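Frequently asked questions

Hi, I'm Selina, and I wash, mend and restuff soft toys in the back room of my shop in Likow. People send me the same handful of questions every week, so I finally typed up my answers!

Can I wash a plush toy in the machine?

Mostly yes. Check the tag first, put it in a zipped pillowcase and use a cold, gentle cycle. Anything with a music box or batteries inside gets a sponge and a bowl of soapy water instead.
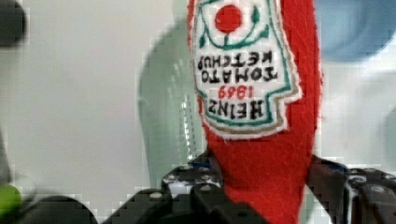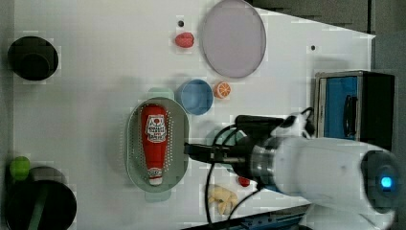

What about felt?

I'm much more careful with felt. It can shrink and go stiff, so I dab at it with a damp cloth (white, so no color rubs off) and leave it alone overnight.

My toy came out lumpy. Did I ruin it?

Probably not! Squeeze the stuffing apart with your fingers while it's still a bit damp, then let it dry all the way through. A big bear can take 2 days - please don't put it on the radiator.

How long do repairs take?

Usually six days or so, longer in December. Split seams are quick. Missing eyes take ages because I'm picky about matching them.

Do you fix toys that were chewed by a dog?

All the time. Send every piece you can find, even the soggy ones.

Can I drop something off without an appointment?

Sure, any afternoon before 5 p.m. If I'm out, Jummai at the front counter will write you a ticket.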